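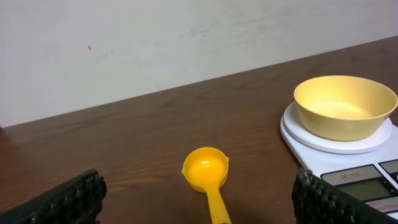

How long does it take to learn a couple dance when you only half know the steps? Four weeks so far, and I have the first part and most of the turn.

October, 11:40 pm

Quick one, feet are killing me. Flindidance rehearsal ran over again, home at ten past eleven, ate cold noodles standing up. Should be asleep.

Good things first. The turn finally went. Ketill has been telling me since the beginning to stop looking down and I have been nodding and looking down. Tonight he made me stare at the exit sign over his shoulder the whole way through and my feet just did it. Twice! Third time I got excited and stepped on him. He has the patience of a cow.

Bad thing, the music. Leif wants to take the second tune faster. Of course he does, he's sitting down with a fiddle. Védís said at that speed the long set turns into a stampede and he said that was how it was danced where his grandfather came from, and she said well your grandfather isn't here. Then everybody very busy with water bottles. We tried it his way. Stampede. We tried it her way and it did feel a bit like church. Ended up somewhere in the middle and neither of them happy, so probably right.

Hall business. Ginette got the final figure from the Dostura and it's 2,480 with the sound guy and the cleaning, more than I thought but less than Rizal thought, he'd been going around with a face like a funeral. 173 tickets gone already. Mostly families I bet. Mom wants four and hasn't paid me for them, must remeber to ask without it being a thing.

Order of the program as of tonight, before it changes again:
opening walk, everybody
Védís and Ketill, slow one
the kids
the long set (me, help)
break, cake
Snorradóttir tunes, band only
couples, me with Rizal
last waltz, drag people up from the audience

I'm not sure about the kids being before the long set. They will be all over the floor after and we need that floor. Said so, got voted down. Fine.

Skirt. It's too long by the width of my hand and I trod on the hem in the walk, heard it go. Only the stitching. Ginette pinned it up for me in the hallway with pins in her mouth, talking the entire time, I understood maybe half. She thinks the red band should go on double. I think the red band is going to finish me off. Have to do the hem before next rehearsal, and the shoes need something on the soles, they slide like butter on that floor. Rizal uses a wire brush on his. Try that.

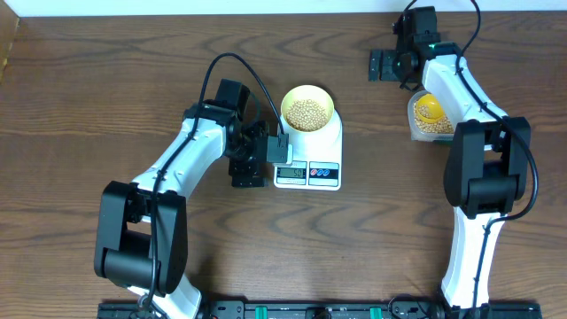
Dark brown tabletop, wavy grain, strip of white wall at the top.

Later, can't sleep. Legs still going.

Keep running the long set in my head. In, in, back, pass the left shoulder, NOT the right, then the arch. I'm couple seventeen — well, couple 17 on the sheet, there are numbers missing because people dropped out and Védís won't renumber it now — so by the time the arch gets to me everyone else has done it and is watching. Rizal says that's better, you get to see how it goes first. He is right and I don't like it.

Funny thing is I nearly didn't sign up. Saw the notice at Nandeck while I was in for picture hooks, stood there reading it with my arms full, thought nah, too old, two left feet. Went back for the phone number the next day. Gran used to do these in her kitchen with a dish towel over her shoulder, humming the tune because the radio was broken, and I could always do it with her because she was basically carrying me around. I know the slow one from that. Didn't know I knew it until Leif played it the first week and I had to go and stand in the coat room for a minute.

Haven't told the others that. Told Ketill, sort of. He said his mother hummed too and always flat.

To do:
hem, red band (once, not double)
wire brush
ask Mom re money
ring Ginette about who's bringing cake, I am not making four cakes
practise arch with door frame again
white blouse, where is it, not in the closet, not in the ironing

Rain starting. Left the window open in the car I think. Going down to chekc, then bed.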